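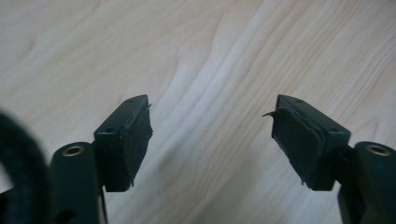

사진 1. 손가락 안쪽 패드 상태. 양쪽 모두 모서리가 들떠 있음.

2022년 11월 14일 월요일
작업 노트: 핸드헬드 그리퍼 추가 구매 및 소모품 예산

올해 남은 장비비로 그리퍼를 더 살지, 지금 있는 것을 고쳐서 3월까지 버틸지 정해야 한다. 구매 요청서는 이번 주 안에 올린다. 오늘은 상태 점검, 견적 비교, 요청서에 넣을 항목까지 적어 둔다.

상태 점검

패드가 제일 급하다. 왼쪽은 오른쪽 위 모서리가 플라스틱에서 떨어지기 시작했고 가장자리가 고르지 않다. 오른쪽은 층이 벌어졌고 끝이 말려서 벌린 틈 쪽으로 튀어나와 있다. 아래쪽 가장자리도 너덜너덜하다. 얇은 물건을 잡을 때 말린 부분이 먼저 닿을 수 있으니 이 상태로 새 작업 세트를 시작하지 않는 것이 좋겠다.

황동색 인서트는 위에서 보기에 양쪽 다 제자리에 있다. 나사산은 아직 확인 못 했다. 분해할 때 볼트를 손으로 넣어 보고 걸리는 것이 있으면 여기에 추가로 적을 것. 인서트가 헛돌면 포스트 부품을 통째로 다시 뽑아야 하고, 그러면 출력 재료비 항목이 늘어난다.

패드는 지금까지 예산에 따로 잡은 적이 없다. 공용 소모품비에서 그때그때 샀기 때문에 교체 주기 기록이 없고, 요청서에 쓸 근거도 없다. 오늘부터 교체할 때마다 날짜와 손잡이 번호를 적는다. 표는 공구함 안쪽에 붙여 두겠다.

견적

세 군데에서 받았다. 금액은 모두 부가세 포함, 단위는 천원.

Clastero: 완제품 세트. 손가락, 링크, 손잡이까지 조립해서 보낸다. 세트당 603. 패드는 예비분 없이 달린 것만 온다. 납기가 견적서에 적혀 있지 않아 다시 물어봤고 아직 답이 없다.

Flevia: 링크와 부싱만 파는 부품 키트. 단가는 낮은데 손가락과 손잡이를 우리가 출력해야 한다. 프린터가 지금 다른 프로젝트 지그로 계속 돌고 있어서 연내에 끼워 넣기 어렵다. 조립 시간도 문제다. 지난번 조립 때 링크 구멍을 다시 다듬느라 예상보다 오래 걸렸다. 수리용으로만 고려.

Sequeira: 패드 시트와 양면 접착재. 24장 묶음으로만 판다. 재질을 두 가지 제안받았고 샘플을 먼저 보내 달라고 했다. 묶음 가격은 샘플을 고른 뒤에 확정해 준다고 함.

남은 장비비는 3,612다. Clastero 세트를 네 개 사면 2,412, 잔액 1,200. 여기서 패드 묶음, 나사류, 보관함을 해결해야 한다. 다섯 개면 3,015가 되고 잔액은 597인데, 이 경우 예비 부품을 거의 못 산다. 여섯 개는 3,618이라 6 초과. 할인을 요청하면 맞출 수도 있겠지만 소모품이 없는 여섯 세트는 의미가 없다고 본다.

네 개로 간다. 양손 작업이 두 조 동시에 가능해지고, 지금 쓰는 것은 패드를 갈아서 예비로 돌린다.

양손 작업에서 확인한 것

한 사람이 두 개를 들고 하는 작업이 늘어서, 세트 수는 손이 몇 개냐로 계산해야 한다. 연초 계획에는 한 사람에 하나로 잡혀 있었다. 내년 계획표를 이 기준으로 고쳐야 한다.

손가락을 완전히 닫았을 때 안쪽 면이 맞닿는 선도 봤다. 접합선이 약간 거칠고 쓸린 자국이 있다. 새 세트가 오면 첫날 닫은 상태로 찍어 두고 같은 각도로 비교할 것. 검수 항목에 넣는다.
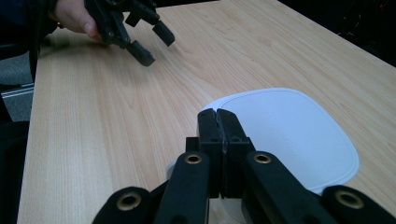

사진 2. 그리퍼 두 개로 작업 중. 앞쪽은 손가락을 닫은 상태, 흰색 둥근 사각형 물건은 탁자 위.

흰색 물건처럼 모서리가 둥글고 테두리가 조금 올라온 것은 내년 작업 목록에도 계속 들어간다. 이런 물건에는 패드 두께가 중요하다. 두꺼우면 테두리 밑으로 넣기 어렵고, 얇으면 미끄러질 때 플라스틱이 바로 닿는다. Sequeira 샘플은 두께가 다른 것으로 받아서 이 물건으로 먼저 시험해 보고 고른다. 시험 전에는 묶음 주문을 넣지 않는다.

링크 팔 끝의 황동색 부싱은 수리용 재고를 따로 둔다. Flevia에서 키트 말고 부싱만 낱개로 파는지 문의할 것. 안 되면 키트 하나를 사서 분해해 쓴다. 키트 하나는 잔액 안에서 된다.

작업대

지금 탁자는 밝은 나뭇결 상판이라 흰 물건과 구분은 되지만 빛이 들어오는 쪽은 결이 하얗게 날아간다. 검은 손가락은 잘 보이니 급한 문제는 아니다. 매트를 깔자는 의견이 있었는데 바닥 색을 바꾸면 이전 기록과 비교가 어려워진다. 보류.

대신 두 조가 동시에 하려면 탁자가 하나 더 필요하다. Barndale에 폭 800mm짜리가 있다. 벽 쪽 통로에 들어가는 크기는 이것뿐이고, 상판 색도 지금 것과 비슷한 것으로 고를 수 있다. 탁자는 장비비로 살 수 없고 비품비로 올려야 해서 이번 요청서에서는 뺀다. 비품비 마감은 장비비보다 늦으니 따로 진행해도 된다. 배송비가 별도인지 확인 안 했음.

요청서에 넣을 항목

1. Clastero 그리퍼 세트 4개, 2,412
2. Sequeira 패드 시트 24장 묶음 1개, 금액은 샘플 확정 후 기입
3. Flevia 부싱 낱개 또는 키트 1개
4. 나사와 인서트 (규격은 분해 후 기입)
5. 보관함. 손잡이를 세워서 넣을 수 있는 것. 지금은 겹쳐 두다 보니 패드끼리 눌린다.

2번부터 5번까지 합쳐서 1,200을 넘지 않게 한다. 넘으면 5번을 뺀다.

할 일

Clastero에 납기와 분할 납품 가능 여부 재문의. 연내 검수가 안 끝나면 집행으로 안 잡히니까 답을 받기 전에는 요청서 결재를 올리지 말 것.
예비 패드만 별도로 파는지도 같이 물어보기.
분해해서 인서트 나사산 점검. 토크는 세게 주지 말고 손으로만.
오른쪽 패드 말린 부분은 잘라 내지 말고 통째로 교체. 잘라서 쓰면 좌우 접촉 면적이 달라진다. 떼어 낸 패드는 버리지 말고 봉투에 담아서 손잡이 번호를 적어 둔다. 새 샘플과 두께를 비교할 때 쓴다.
접착재 제거제가 남아 있는지 확인. 없으면 4번 항목에 추가.
교체표 출력.

아직 모르는 것

새 세트의 손가락 끝 나사 구멍 위치가 지금 것과 같은지. Clastero 도면에는 치수가 일부만 나와 있다. 구멍 위치가 다르면 기존 손가락을 예비로 돌려 쓸 수 없고, 3번 항목의 부싱 규격도 두 종류로 나눠야 한다. 도면 전체를 요청했고, 받으면 이 항목 밑에 이어서 적는다.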